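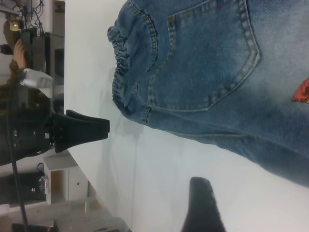
Los vaqueros, vistos desde la muñeca de la pinza. Octubre, por la mañana.

Ayer me acosté con dolor en los antebrazos y hoy me he levantado igual. Pensaba que manejar un brazo a distancia sería un trabajo de estar sentado y mover los dedos, como un juego, pero el cuerpo no lo entiende así. Uno aprieta el mando con fuerza aunque la fuerza no llega a ninguna parte. Ravindra me lo dijo el primer día: «Aflojar la mano, siempre aflojar la mano». Yo lo repito en voz baja y a los dos minutos ya estoy apretando otra vez.

Escribo esto en español porque me lo he prometido. Llevo en esta ciudad el tiempo suficiente para que mis faltas ya no sean simpáticas, y el diario es el único sitio donde puedo equivocarme despacio. La profesora de la escuela me recomendó contar el trabajo, con las palabras del trabajo. Así que hoy toca contar los pantalones.

El proyecto se llama Pal y consiste en enseñar a dos brazos a doblar ropa. Primero fueron toallas pequeñas, después camisetas, y desde esta semana vaqueros. La toalla es un animal tranquilo. La camiseta ya tiene opiniones. Pero el vaquero pesa, guarda los pliegues que quiere guardar, y la cintura con goma se encoge sola en cuanto la sueltas. Esta goma fruncida me ha dado la mañana entera. Si la pinza la coge por la parte ondulada, los dos dedos cierran sobre tres o cuatro dobleces a la vez y después, al levantar, no se sabe cuál de ellos va a salir. Si la coge un poco más adentro, donde la tela es lisa, sube mejor, pero entonces el borde queda colgando y se mete debajo de la prenda al bajar.

Iason quiere que tomemos siempre la cintura por el borde. Yo prefiero por dentro. Hemos discutido sobre esto durante el café, con mucha educación, él con su español de Tesalónica y yo con el mío, que no se sabe de dónde es. Supongo que cualquiera que nos escuchara pensaría que hablábamos de algo grave. Al final hemos decidido que yo grabo diez repeticiones a mi manera y él diez a la suya, y que Ravindra las mira sin saber de quién son. Él dice que lo va a saber de todas formas, porque yo me paro antes de cerrar la pinza, como quien va a firmar un documento.

Es verdad, me paro. Lo he visto en las grabaciones y me ha dado vergüenza. Bajo la pinza, la dejo quieta encima de la tela, pienso, y entonces cierro. Para una persona este segundo no significa nada. Para el modelo que aprende de mí, significa que doblar un pantalón incluye quedarse quieto un segundo sin motivo. Ravindra me contó que en su anterior trabajo, en Plular, hubo un operador que se rascaba la nariz entre un movimiento y otro, y el brazo aprendió a subir un poco y esperar, siempre en el mismo momento. Tardaron mucho en comprender de dónde venía. Me he reído, pero por la noche me acordé y ya no me pareció tan gracioso. Pienso en todas las cosas pequeñas que hago sin saberlo y que se quedan allí, copiadas.

La palabra que usamos es «demostración». En mi lengua esta palabra se usa para las matemáticas y para las manifestaciones en la calle. Aquí demuestro que se puede coger un pantalón por la cintura. Llevamos 191 demostraciones con vaqueros, contando las de Iason, y el objetivo que puso Tretolik para toda la ropa es de 2872. No sé quién elige un número así. Pregunté si era por alguna razón técnica y me contestaron que venía en una hoja.

Lo más difícil para mí sigue siendo la distancia. No la distancia de la sala, porque estoy al lado de la mesa, con el mando en la mano, y podría tocar la tela si estiro el brazo. Es la otra. Miro el pantalón con mis ojos desde mi sitio, y a la vez tengo que imaginar cómo lo ve la cámara de la pinza, que va de lado y muy cerca. Desde allí el bolsillo de atrás es enorme, con su costura doble de color tostado, y la mesa blanca parece un campo con nieve. El dedo negro asoma por abajo y la otra pinza entra por la izquierda. Ayer repasé imágenes durante una hora y al salir a la calle torcía la cabeza para mirar los escaparates.

Las costuras me ayudan. Esto no me lo enseñó nadie, lo encontré yo, y estoy un poco orgulloso. El hilo claro se ve bien sobre el azul, también cuando la tela está gastada, y si sigo la costura que va paralela a la cintura sé en qué dirección tengo que tirar. Se lo conté a Iason y él me preguntó qué pasará con un pantalón negro de hilo negro. Le dije que ese día me pondré enfermo.

Apunto el orden, para no olvidarlo, y también para practicar los verbos:

Se extiende la prenda sobre la mesa, con el bolsillo hacia arriba.
Se acercan las dos pinzas a la cintura, sin tocar la mesa.
Se cierra primero la izquierda y después la derecha (Iason al revés).
Se levanta poco. El vaquero pesa y si se levanta mucho, resbala.
Se lleva una pierna sobre la otra.
Se suelta, se espera, se alisa.
Se dobla por la mitad a lo largo.

El verbo «alisar» me gusta mucho. Mi abuela alisaba la ropa con la palma de la mano antes de guardarla, y hacía un ruido seco que puedo oír ahora mismo. La pinza no tiene palma. Alisa con la punta cerrada, empujando, y hay que hacerlo con mucho cuidado, porque si baja demasiado arrastra toda la prenda y hay que empezar de nuevo. Hoy lo he hecho mal más veces que bien. Las que salen mal también se guardan, con una marca, y luego alguien decide si sirven. Ravindra opina que las mejores son aquellas en que el operador se equivoca y lo arregla, porque el brazo va a equivocarse también, y alguien le tiene que haber enseñado a arreglar. Esta idea me consoló bastante. Se la voy a contar a mi madre, que cree que trabajo planchando.

A las cuatro paramos porque el mando derecho perdía la conexión. Iason llamó a Dristurum, que nos lo suministra, y estuvo 20 minutos con una música de piano. Mientras tanto, yo doblé los vaqueros con mis propias manos, sin pensar, y solo después me di cuenta de que no sabía cómo lo había hecho. Los desdoblé y volví a doblarlos despacio, mirándome. Resulta que yo no cojo la cintura por el borde ni por dentro. Meto los pulgares en ella, los dos, y sacudo. Una pinza de dos dedos planos no puede hacer eso. He intentado después sin pulgares, con la mano rígida como una tabla, y me salió un paquete feo, muy parecido a los de esta mañana.

Se lo enseñé a Iason cuando colgó. Lo probó él también con los dedos estirados, muy serio, y se le cayó el pantalón al suelo. Después dijo que quizá habría que sacudir antes, con una sola pinza arriba, y dejar que el peso de las piernas haga el trabajo. Mañana lo probamos. Las veinte repeticiones de la apuesta quedan pendientes, me faltan cuatro de las mías.

Palabras nuevas de hoy: presilla, pespunte, fruncido, dobladillo. «Pespunte» me la dijo la señora de la mercería de abajo, cuando le pregunté cómo se llama el hilo que se ve por fuera. Me preguntó si coso. Le dije que estoy enseñando a otro a doblar, y ella contestó que paciencia, que su marido tardó treinta años —y que los calcetines todavía no.

Comprar crema para las muñecas. Llamar a mi madre antes de las diez.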